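Cleaning and Refitting Plastic Drive Trays

Workshop tips, computers and small electronics

Most trays that stick or rattle are dirty or slightly out of line. Set the tray down on a flat metal surface with good light across it and look it over before you start.
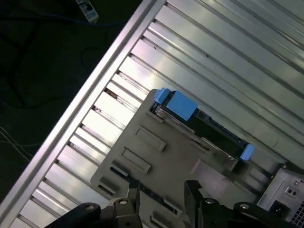

Before you start

Shut the machine down, switch off at the power strip and pull the plug. Wait two minutes. Touch bare metal on the chassis before you handle a drive. If there is more than one tray, number them with masking tape and note which bay each came from - a drive returned to the wrong bay can cause trouble in some arrays.

Cleaning the tray

1. Remove the drive and put the screws in a lidded tin.
2. Brush dust out of the recesses and slots with a dry 25 mm paintbrush.
3. Wipe the plastic with a cloth dampened in warm water and a drop of dish soap. Avoid acetone and thinners, which will craze or dull many grey plastics.
4. Old label glue comes off with isopropyl alcohol. Test a hidden corner first for colour change.
5. Dry for 3 hours out of direct sun.

Ribbed metal

Grooves hold fine grit. Vacuum along the ridges with a soft brush head, then run a folded cloth down each channel. Do not use steel wool near electronics. Loose fibres are conductive.

Refitting

Check the tray edges for burrs and take them off with 400 grit paper. Fit the drive, turning the screws by hand until they seat, then a quarter turn more. Slide the tray in level. If it binds in the last few millimetres, withdraw it and check for a cable lying behind the bay. Do not grease the runners.

Storage

Keep spare trays in a sealed tub, labelled by model. Mine are in a Clarnitz tub on the lower shelf - 66 at last count, most of them odd sizes.

Danish Butt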